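Home | Issues | Authors | Submit | Contact
Filed under: Textiles and Household Practice

3. Garment states before the first fold
Otis Mahmoud and Aino Nurmi
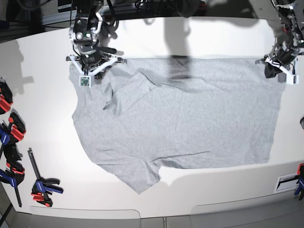 Figure 1. Light gray T-shirt on a white tabletop, partly spread. Folded-over flap at upper left, likely sleeve at bottom center.

3.1 What counts as flat

Most folding instructions start with a shirt that is already flat. Ours had to start earlier. The household guides we read in August give one line to spreading and then a full page to the folds, and the spreading line is nearly always the same - lay the garment face down and smooth it. No word on what smooth means, or when to stop.

We use three states. Heaped: no outline to speak of, hem and collar can't be told apart at a glance. Partly spread: outline is broad and mostly one layer, but at least one flap, tucked sleeve or doubled edge is left. Spread: both sleeves out, hem and collar open, no doubled cloth. Figure 1 is partly spread. The right half is fairly smooth and the edge on that side runs straight, so a quick look says the job is close to done. The upper left says otherwise. The cloth is layered there, with creases running on the diagonal, and any fold made over it would carry the extra thickness into the finished stack.

Coders disagreed most on this middle state. Of 58 garments in the set, 51 got the same label from both of us on the first pass. The rest were talked over and settled, all of them were partly spread vs. spread. Heaped gave no trouble.

3.2 Outline

Outline was coded before creases, always. A knit shirt doesn't hold a clean T shape unless someone works at it, and the coder's eye tends to fill in the shape it expects. So coders traced the edge first and named the parts second. In Figure 1 the trace gives a wide uneven rectangle, a rounded bulge on the left side that reads like a shoulder, and a narrower lobe going down near the bottom center with a notch of bare table to the right of it. We coded the lobe as sleeve, probable. Probable is its own code and was kept in the final table, it was not rounded up to certain.

Notches turned out to be more useful then we expected. Where the bare table cuts into the cloth there is usually a join or a turned part nearby, and a person spreading the shirt can start from there. Prandico, the older of the two coding sheets, has no field for notches. We added one. The Surent sheet has a field called "gap" which mixes notches with holes between sleeve and body - we split it.

3.3 Creases and folds

Kept apart throughout. A fold has a second layer of cloth under or over it. A crease is a line in a single layer. From above the two can look alike in a soft heathered knit, where the mottled color hides the thin lines. Shadow makes it worse. A broad shadow across light gray cotton darkens the surface much the way a second layer seems to, and early on we had coders marking folds where there was only shade. Rule after that: no fold is coded from darkness alone, there must be an edge or a raised area to go with it.

By that rule the flap in Figure 1 is a fold. The faint wrinkles across the lower middle are creases, including the thin one that runs toward the right, and were not counted against the garment. Light creasing goes away under the hand or in the stack, or it doesn't and the wearer does not care (see the Marulanda interviews, section 5).

3.4 Order of work

Which part to open first? Two orders came up again and again in the home sessions. Some people open the biggest doubled area and leave the sleeves for last. Others go sleeve first, hem next, then whatever is left. Biggest-first was more common with T-shirts. Sleeve-first was more common with long sleeved shirts, for plain reasons, a long sleeve caught under the body drags everything when you pull.

For a garment in the state shown, biggest-first means the upper left flap and then the lower lobe. We make no claim that this is faster. Time was logged in the Erkemier sessions only and those used towels, so the comparision can't be made from what we have.

3.5 Table surface

White tabletop, light gray shirt. Low contrast but enough to trace the edge. White shirts on the same kind of top were much harder and are treated separately in section 4.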